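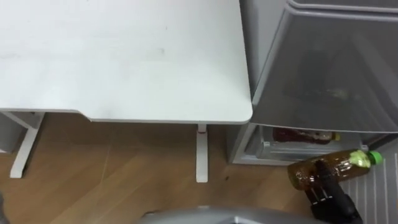

3. Matériel et méthode

3.1. Constitution du corpus

L'étude porte sur les rentrées de touche effectuées en rencontre officielle par les équipes premières de quatre clubs amateurs, désignés dans la suite du texte par le nom de leur commune : Rusville, Nasham, Nygård et Skorton. Le choix de ces clubs répond à deux exigences. Il convenait d'abord de disposer d'équipes évoluant au même niveau de compétition, de manière à neutraliser autant que possible les écarts de préparation athlétique et d'encadrement. Il fallait en outre que les enregistrements vidéo des rencontres soient continus, pris en hauteur et suffisamment larges pour que le receveur potentiel le plus éloigné du ballon demeure identifiable au moment du lancer.

Le recueil a débuté avec la rencontre du 5 septembre 2021 entre Rusville et Skorton et s'est poursuivi jusqu'au terme de la saison sportive. Les matchs amicaux ont été exclus, de même que les rencontres de coupe prolongées au-delà du temps réglementaire, pour lesquelles seule la période réglementaire aurait été comparable. Les rencontres interrompues puis rejouées ont été retenues dans leur seconde version, la première n'ayant pas donné lieu à un résultat homologué.

Au total, 2 000 rentrées de touche ont été retenues pour l'analyse. Ce volume a été fixé avant le début du codage. Les actions ont été tirées au sort parmi l'ensemble des touches exploitables, avec une stratification par club et par tiers de terrain, afin d'éviter que les remises en jeu effectuées à hauteur de la ligne médiane, très majoritaires dans les relevés bruts, n'écrasent les deux autres catégories. Les touches sanctionnées pour geste irrégulier figurent dans le corpus ; elles sont codées comme des pertes de possession immédiates.

3.2. Définition de l'unité d'analyse

La littérature consacrée aux phases arrêtées accorde une place prépondérante au corner et au coup franc. La touche y apparaît le plus souvent comme une simple reprise du jeu, dont on relève le nombre sans en décrire le déroulement. Nous avons pris le parti de la traiter comme une séquence dotée d'un début, d'un développement et d'une issue.

Le début de la séquence correspond à l'instant où le ballon franchit entièrement la ligne de touche. Le développement comprend deux temps distincts : la préparation, qui s'achève lorsque le ballon quitte les mains du lanceur, et l'exploitation, qui commence à cet instant. L'issue est évaluée sept secondes après le lancer. La possession est réputée conservée lorsque, à cet instant, un joueur de l'équipe du lanceur contrôle le ballon ou en dispose à la suite d'une passe d'un partenaire. Elle est réputée perdue dans tous les autres cas, à l'exception des fautes subies, qui sont assimilées à une conservation, et des nouvelles touches obtenues par la même équipe, qui font l'objet d'un code particulier.

Le choix de cette fenêtre appelle une justification. Un délai plus court aurait conduit à classer comme réussies des touches dont le receveur, pressé dos au jeu, rend le ballon à l'adversaire dès son deuxième contact. Un délai plus long aurait fait entrer dans l'analyse des pertes imputables à la circulation ultérieure du ballon. Les essais préliminaires menés sur les enregistrements de Nasham ont montré que, passé ce seuil, les deux observateurs ne parvenaient plus à s'accorder sur le lien entre la perte et la remise en jeu initiale.

3.3. Variables relevées

Pour chaque séquence ont été consignés la zone du lancer, la durée de la préparation, l'identité fonctionnelle du lanceur (défenseur latéral, milieu excentré, autre), la direction du lancer par rapport au but adverse, la hauteur de la trajectoire et le nombre de partenaires engagés dans un déplacement d'appel. Le score au moment de l'action et la période de jeu ont été ajoutés à partir des feuilles de match.

La notion de déplacement d'appel a soulevé des difficultés. Un joueur qui se replace en marchant n'offre pas de solution au lanceur, mais il peut entraîner un adversaire et libérer un couloir. La grille définitive distingue par conséquent l'appel direct, orienté vers la zone de réception présumée, et l'appel indirect, qui s'en éloigne. Un même joueur peut produire successivement les deux, auquel cas seul le dernier déplacement précédant le lancer est codé.

La pression adverse a été décrite sur une échelle ordinale à quatre degrés, depuis l'absence d'adversaire à proximité du receveur jusqu'au marquage individuel de toutes les solutions courtes. Cette échelle ne prétend pas mesurer une distance. La position des caméras varie en effet d'un stade à l'autre, et celle de Nygård, placée du côté opposé aux bancs de touche, comprime fortement la profondeur dans le tiers défensif. Une mesure métrique aurait supposé un étalonnage dont nous ne disposions pas.

3.4. Procédure de codage

Le codage a été assuré par deux observateurs titulaires d'un diplôme d'entraîneur, sous la responsabilité de Friederike Rothe. Aucun des deux n'avait exercé de fonction au sein des clubs étudiés. Les séquences ont été visionnées à vitesse normale, puis image par image lorsque l'instant du lancer ne pouvait être fixé autrement. Les postes de visionnage étaient installés sur des bureaux à plateau blanc, et les observateurs travaillaient séparément, sans accès aux relevés l'un de l'autre.

Une phase de formation a précédé le codage proprement dit. Elle s'appuyait sur des séquences n'appartenant pas au corpus et s'est achevée en novembre, une fois stabilisée la rédaction du manuel de codage. Les relevés effectués avant cette date ont été repris intégralement. Les désaccords persistants ont fait l'objet d'une séance d'arbitrage ; lorsque cette séance ne permettait pas de trancher, la séquence était retirée et remplacée par une autre, tirée au sort dans la même strate.

L'accord entre observateurs a été jugé satisfaisant pour l'ensemble des variables, à l'exception de l'appel indirect. Pour cette dernière variable, les divergences se concentraient sur les touches jouées rapidement, où le déplacement du partenaire et le geste du lanceur sont presque simultanés. Les résultats qui s'y rapportent sont donc présentés séparément et ne servent d'appui à aucune des conclusions principales.

3.5. Traitement des données

L'issue de la séquence a été modélisée par une régression logistique à effets mixtes, le club et la rencontre étant introduits comme effets aléatoires. La durée de la préparation a été traitée comme une variable continue après transformation logarithmique, sa distribution présentant un étalement marqué vers les valeurs élevées. Cet étalement tient pour une large part aux fins de match, au cours desquelles l'équipe qui mène tarde à remettre le ballon en jeu. Nous avons choisi de conserver ces observations et d'introduire dans le modèle un terme d'interaction entre le score et la période.

Les nouvelles touches obtenues par la même équipe posent un problème de dépendance, puisque deux unités successives relèvent alors d'une même phase. Le modèle principal ne retient que la première touche de chaque enchaînement. Une analyse complémentaire, portant sur l'ensemble des unités, a été conduite afin de vérifier que cette restriction n'inversait le sens d'aucun des effets estimés.

3.6. Limites du dispositif

Plusieurs réserves doivent être formulées avant l'exposé des résultats. La première tient aux terrains eux-mêmes. Celui de Skorton est sensiblement plus étroit que les trois autres, ce qui rapproche mécaniquement le lanceur de la surface de réparation et favorise les touches longues. L'effet aléatoire attribué au club absorbe une partie de cette particularité, sans qu'il soit possible de la séparer des consignes données par l'entraîneur.

La deuxième réserve concerne les consignes. Les staffs techniques n'ont pas été interrogés sur leurs intentions, et l'on ne saurait déduire d'un lancer vers l'arrière que l'équipe cherchait à conserver le ballon. Il arrive que le lanceur renonce à la solution prévue, notamment lorsque le receveur désigné est suivi de près. Seul le comportement observable a été codé, et les termes de réussite et d'échec employés dans la section suivante renvoient exclusivement à la conservation de la possession au terme de la fenêtre retenue.

Enfin, l'état de la pelouse et les conditions de vent n'ont pu être relevés de façon homogène. Les feuilles de match de Rusville comportent une rubrique à cet effet, mais celle-ci n'est renseignée que de manière irrégulière, et les autres clubs n'en tiennent pas. Les variables correspondantes, prévues dans le protocole initial, ont été abandonnées avant l'ouverture des données. Leur absence affecte principalement l'interprétation des lancers à trajectoire haute, dont la réception dépend davantage des conditions extérieures que celle des lancers courts adressés dans les pieds ou sur la poitrine d'un partenaire.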